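Search datasets Clear Go

# Dretov Bedding and Linen Set

Welcome, and thanks for stopping by. Dretov is a collection of pictures and short written notes about beds – made, half made, stripped, and everything in between. It grew out of a very ordinary interest in how people fold and put away their linen, and it has ended up a fair bit larger than I first had in mind. If you work with household fabrics in any way, or you just like looking at how other people do their hospital corners, I hope there's something in it for you.

## What's in the set

The current release has 1000 pictures, each with a line or two of notes. Of those, 554 have a fuller note that names every piece of bedding visible, its colour as best I could judge it, and its state (folded, bunched, spread, tucked, hanging). The rest have the short note only, and I'm slowly working my way through them on winter evenings with a pot of tea.

The beds come from two places. Stivumero is a guesthouse with plain rooms and a lot of changeovers, so you'll find many beds there partway through being stripped. Bortolotti is the name we gave to the house set, which is more lived in, with odd pillowcases and blankets that don't match anything.

## How the notes are written

I've tried to keep the wording plain so that anyone can read down the list and picture the bed. A few habits to know before you start:

- "Sheet" means whatever is stretched or laid directly over the mattress. I don't say "fitted" unless the elastic or the corner shows.
- "Duvet" covers doonas, quilts and comforters of the puffy kind. If you grew up saying doona, as I did, please forgive me – duvet won the vote.
- "Folded" means there's at least one clear turn in the fabric. A heap with no turn in it is "bunched".
- Left and right are always as you look at the picture, never as you'd lie in the bed.
- Colours are everyday ones: white, grey, beige, navy and so on. Nobody needs to know whether it was oatmeal or sand.
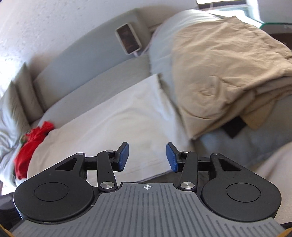 Duvets gave me more trouble than everything else put together, mostly on the matter of where one stops and the next thing begins. A thick one will slump as it's folded, and the layers slide over each other until you can't say which edge is the front. My rule is to note the side of the bed it rests on first, then the folding, then anything that drapes or hangs. The beige one here would go down as "duvet, beige, folded in thick layers, right half of bed, front edge draping toward the centre, stack hanging over right side", with "sheet, white, stretched, slightly creased" as its own entry. There's also a greyish fabric where it meets the edge of the white sheet, and that one stays as "fabric, greyish". I'd much sooner leave a vague word in the notes than guess at a valance or a blanket and have somebody rely on it.

Creases get three words only: smooth, slightly creased, rumpled. I did try a longer scale early on and couldn't agree with my own notes a week later, so back to three it went.

## Files

The pictures are in `beds/`, and the notes are in `notes.csv`, one row to a piece of bedding. A single bed can take up several rows. The fuller notes have `full` in the last column, the others have `short`. There is a small folder called `odds/` holding 2 plain text lists, one of fabric words and one of colours, which you may find handy if you want to write notes in the same style.

## Things to be careful of

White sheets in bright rooms lose most of their detail, so a sheet marked smooth may well have been creased in places the light washed out. Thread count, filling and fibre aren't recorded anywhere, as there's no telling cotton from a blend by eye. Stivumero has far more white linen than any home I know, and if you're after patterned bedding you'll do better with the Bortolotti part.

I checked 200 rows a second time in December and changed the ones I no longer agreed with. Most of the changes were beige becoming grey, or the other way around. Please do write if you spot others.

## Using and sharing

You're welcome to use the set for study, teaching or your own tinkering, so long as you mention Dretov by name and pass along this file with any copy. If you add notes of your own, keep them in a separate file so people can tell whose are whose. The next release will go out under the Metoment project page along with some towels, which have been waiting very patiently in the cupboard.

Contact the Dretov maintainers | © Metoment | Back to top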